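Buying the Arm: Our Equipment Budget in Pictures
Vetomcombe shop notes
Posted Monday, July 15, 2019

A bunch of you asked how we went about budgeting for the robot arm and the hand that goes on the end of it, and I kept promising to write it up, so I finally sat down with a pot of coffee and the spreadsheet. This is the gallery page for the project, which means there should be a long strip of photos and a few words under them. I got that backwards. There are a lot of words and then the picture (sorry, scrollers!). I do the purchasing for our little group here at Vetomcombe, and I've learned more about shipping crates since March than I ever wanted to.

The job we were shopping for is kitchen stuff. Picking up utensils, handling baskets, putting things where they belong. I wrote that at the top of the first planning sheet, in big letters, and every time a sales rep tried to walk me toward something built for moving car doors around I went back and looked at it. A spoon weighs next to nothing! I don't need an arm that can lift my sofa.

So, the arm. We got quotes from two outfits, Okemari and Cheema, and I'll say right away that both of them were patient with me. The Okemari quote was one neat number and I loved it for a whole afternoon, until I noticed that the controller was on a separate page. Cheema sent a long list with every cable on it and a price next to every cable. It looked scary, but when I put the two side by side on the same sheet they came out a lot closer than I'd figured. If you're doing this yourself, ask for the long list. Ask twice if you have to.

We went with Cheema in the end, mostly over lead time. They said 12 weeks and Okemari said 15, and our floor space was only ours from the start of summer, so three weeks mattered more to me than the small difference in price.

Then the hand, and this is where my first budget fell apart. I had one line that said "gripper" and I'd filled it in with what a plain two-finger gripper costs. Then we sat down with the actual task list, with its flat handles and odd shapes and things lying at an angle, and everybody wanted fingers. Fingers cost more. They also have more parts that wear out, so I made a whole new section for spares, and I'm glad I did. Ours came through Mirnora, who were slow on email and great on the phone.

Coverings and pads got their own line too. I put down $500 for the year and called it "soft goods," which makes it sound like we're running a linen store. I have no idea yet if that's too much or too little. Ask me next summer.

Cables! I can't say enough about cables. Buy them longer than you think, then buy an extra of each, then work out where the slack is going to go before you order clips. I ordered the clips first and had to send them back. The return shipping came out of my coffee fund.

The part I enjoyed was the props. Baskets, serving spoons, spatulas, all the stuff from the housewares aisle. I went in with a list and came out with a cart, and the whole haul still cost less than one replacement connector. I set aside 10 percent of the total for things we forgot, and most of that has gone on furniture and floor things so far. Tables that don't wobble are worth paying for. We had one that did and I gave it away.

A few odds and ends from the spreadsheet, for anybody copying it. Put training days in as a cost even when they're "free," somebody is still standing there all day. Freight and the liftgate are two separate charges. Ask who pays for shipping on a warranty repair, and get the answer in writing before you sign anything. And leave a blank row under every heading, you'll use it.

Still on the wish list for the next round are a second hand (so we aren't stuck when the first one goes out for service), a better tool cart, and a proper case for the spares, which currently live in a cookie tin on my desk.

OK, picture time. The silver arm with the black-covered hand on the end, at the white table with a gray mesh basket and one very shiny utensil. Four of my budget lines in one shot: arm, hand, cable, housewares. 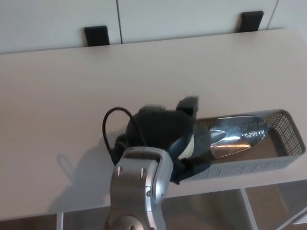 Okemari will sometimes fold the controller into the main price if you ask before the formal quote goes out, at least they did for us. We also budgeted one hand and no backup, and then lost most of March waiting on a repair, so I'd move that second hand to the top of your wish list. What did you end up paying for the service plan, and was it per year or for the whole term?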